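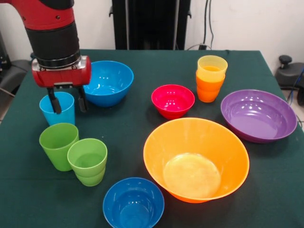 Figure 2.1 Plastic bowls and cups on a dark green cloth, with a red and black robot arm above them.

Chapter 2
Disc Brakes: Parts, Operation and Wear

2.1 Introduction

A disc brake slows a wheel by pressing two pads against a flat metal rotor that turns with the hub. The energy of motion becomes heat at the contact surfaces and passes into the air. Most passenger cars use disc brakes at the front axle, and many use them at all four wheels. Drum brakes are covered in Chapter 3.

After working through this chapter, the reader should be able to name the main parts of a disc brake, trace the path of hydraulic pressure from the pedal to the pads, and measure a rotor for thickness and runout.

2.2 Main parts

The caliper is the housing that holds the pads and the piston. In a fixed caliper, pistons sit on both sides of the rotor and the housing does not move. In a floating caliper, the piston or pistons are on the inboard side only, and the housing slides on two guide pins. When the piston pushes the inner pad against the rotor, the reaction force pulls the housing inward and brings the outer pad into contact.

A square-cut rubber seal sits in a groove in the caliper bore. Under pressure it bends slightly with the piston. When the pedal is released, the seal returns to its original shape and draws the piston back a small distance. This gives the running clearance. As the pads wear, the piston slips through the seal and takes up a new rest position, so no manual adjustment is required.

Rotors are either solid or vented. A vented rotor has two friction faces joined by internal ribs, and air drawn through the passages carries heat away.

2.3 Force at the rotor

Pressure in a closed hydraulic system at rest is the same at every point. Clamping force therefore depends on line pressure and piston area. Braking torque also depends on the friction coefficient of the pads and on the effective radius, measured from the center of the hub to the center of the pad contact area.

Worked problem 2.1 uses the Flivberg front axle from Chapter 1, with a piston diameter of 59 mm and an effective radius of 165 mm. Convert both values to meters before starting. The Pasaribu rear axle has a smaller piston and is used in problem 2.2.

2.4 Terms used in this chapter

Fade: loss of braking effect as temperature rises.
Runout: side-to-side movement of the rotor face during one turn.
Thickness variation: difference between the thickest and thinnest points on the rotor.

Section 2.5 begins with the removal of a floating caliper.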